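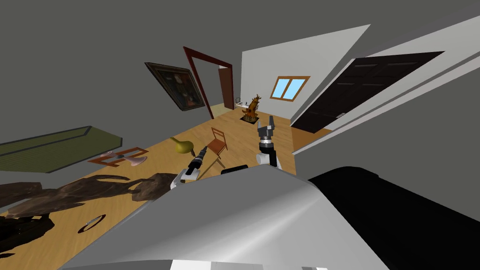 The Golon gripper comparison is a simulation study run by the Ashworth Robotics Laboratory to help partner sites choose an end effector before they buy one. Every trial takes place in a rendered room viewed from the robot's own body. Both arms remain in view, the left with its black ridged gripper and the right with a two-finger gripper, and the room holds ordinary household objects such as a slatted wooden chair and a yellow vase with a narrow neck. Answers to the questions we receive most often are given below.

Which grippers are included in the comparison?
The current round covers two models, the Jirkero and the Tisten. Requests to add a model should be sent to Chelsea Tunstall, who keeps the test schedule.

How many trials have been completed?
As of 2018-09-23, the laboratory had logged 1,310 trials. Of these, 752 used the Jirkero and the remainder used the Tisten.

Is each gripper tested on both arms?
Yes. Each model is assigned to the left arm for half of its task list and to the right arm for the other half. Results are reported separately for each arm.

Why does the room sometimes appear tilted?
The virtual camera moves with the body of the robot. When the body leans, the floor and walls lean with it. The images are not leveled before they reach the controller.

What counts as a successful grasp?
The object must leave the floor, stay in the gripper for 8 seconds, and be set down upright. A chair that is dragged is recorded as a failure.

Are the results valid for physical hardware?
They should be treated as a first screening. Finger friction and cable drag are simplified in the model, and narrow-necked objects are known to be easier to hold in simulation than in practice. A set of 128 physical trials is planned for February under the direction of Roland Nuttall.

May outside groups use the room files?
The files are available to partner sites on written request. Please state the controller you intend to use and the version of the simulator installed at your site.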